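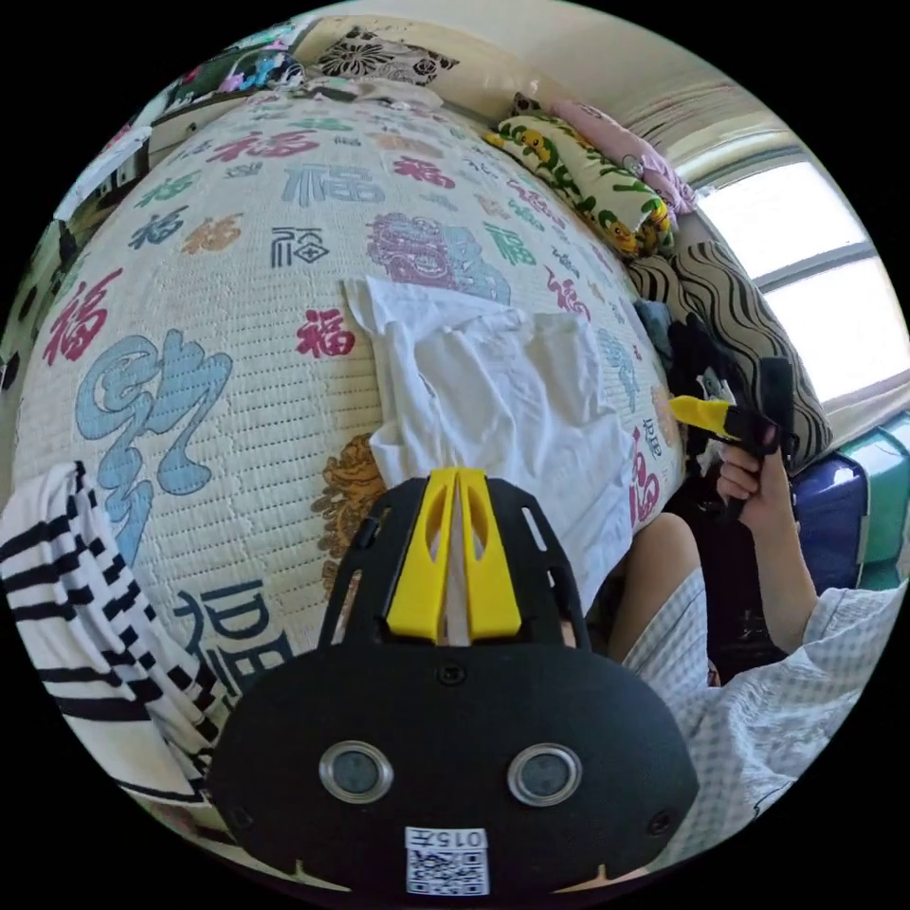 Gelent Open Day: Your Questions Before You Go

Mafalda Vieira and I went to the September session and have been getting the same emails ever since. These are our answers. The company didn't ask for them and hasn't read them.

Will I see a robot fold laundry?

Not at the session we attended. The invitation says "robots that learn housework," and what we got was people doing housework with hand-held grippers, the kind with two yellow fingers, while the grippers recorded it. The robot part was a talk with slides. If you're bringing kids who expect something with legs, warn them in the car.

So what is the demonstration?

Somebody handles cloth on a bed using grippers in place of fingers. T-shirts, pillowcases, that sort of thing. It is slower than you'd think and more interesting than I wanted it to be. Try picking up one layer of a T-shirt with two stiff prongs and you'll see why nobody sells a machine for this yet.
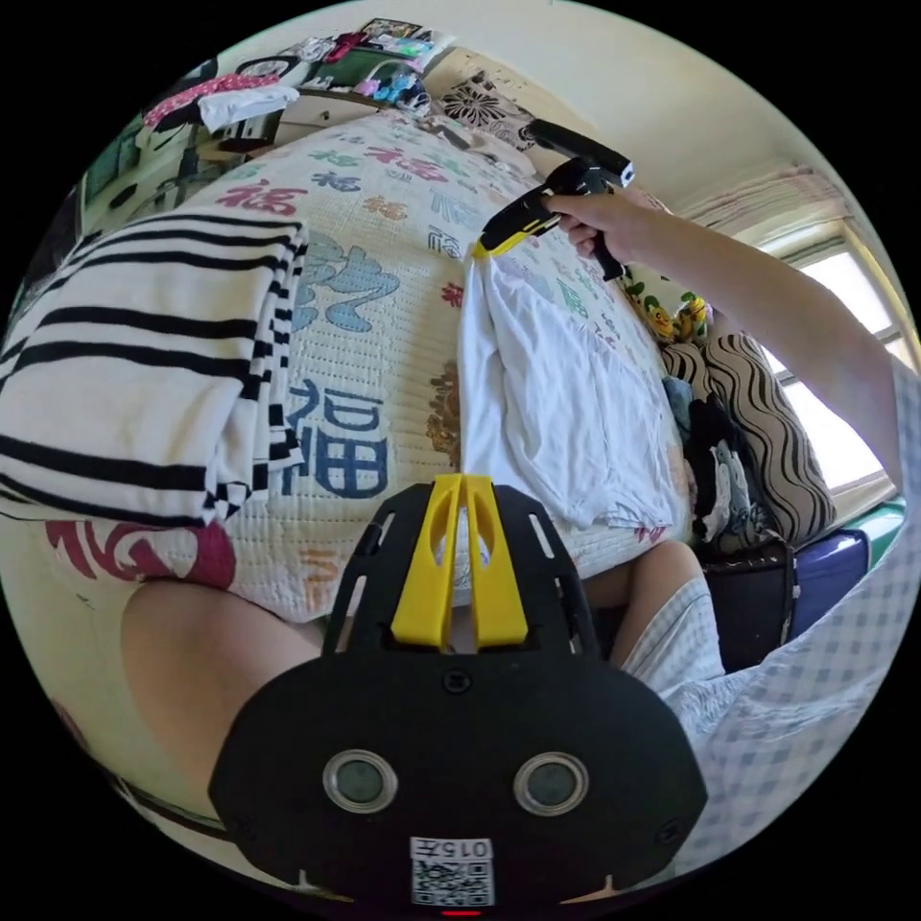
Gonçalo Gouveia, who ran our group, was patient about repeats. I asked him to let us see a fold go wrong and he said we wouldn't have to wait long. I liked him for that.

How many recordings do they have?

The handout says 288 for shirts. I asked how many of those were thrown out and was told someone would get back to me. Rasa Vaher did write, a few weeks later, to say they keep the bad ones too but label them. She didn't say how many there were.

Does it work on a robot afterward?

That's the question to press. One slide claimed "more than 100" successful folds by an arm at their partner Prukance. Out of how many tries? Same shirt every time? Flat on a table, or dropped in a heap the way laundry comes out of a dryer? We got a short video clip, sped up, and no answers to the other two. Maybe there are good ones.

Can I try the grippers?

Yes, and do. You get nine minutes, which sounds stingy until your wrists start to complain. Ask for a pillowcase first — the corners give you something to aim at.

Are they filming visitors?

If you pick up a gripper, it's recording, and whatever is in front of it goes in. There's a form. Read the second page before you sign, the part about "related products." Mafalda crossed that line out and they let her in anyway.

What does it cost?

Nothing, but you'll sit through 15 minutes on a subscription service called Mosport that doesn't have a price or a launch date. I would not put down a deposit on it.

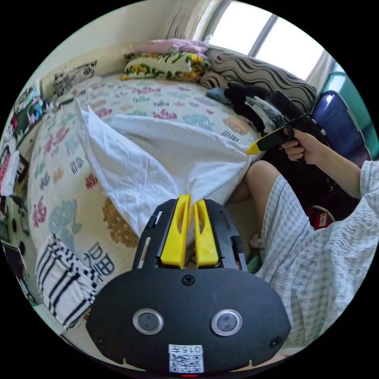
Is it worth the trip?

If you're curious about how this stuff gets made, yes. If you want to know when you can stop folding your own sheets, you'll drive home knowing what you knew before. Mafalda would go again. I'd wait until they show the arm, at normal speed, with a basket they haven't seen.

Who do I contact?

Benedita Henriques handles bookings at the front desk. Mornings are quieter, and she'll tell you if the tryout is off that day.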